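Notes > Workshop > Buying

Our gripper budget for July

2 min read

I must plan the money for our small kitchen project in Rinach. The first quote, from Kostden, was 1637 for one hand-held gripper. I wanted four, so I had to think again.

Now I will order two and keep the rest for fingers and screws. Food is also a cost. I forgot it completely in my first table, and bread is needed every week.
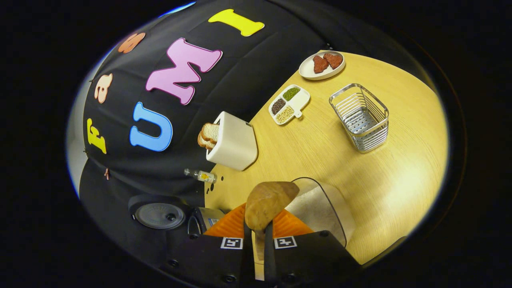
What I still have to ask

Does Kostden give a discount for 6 sets of fingers? How long is the delivery?

Related
Renting or buying a work table
Spare parts list, first version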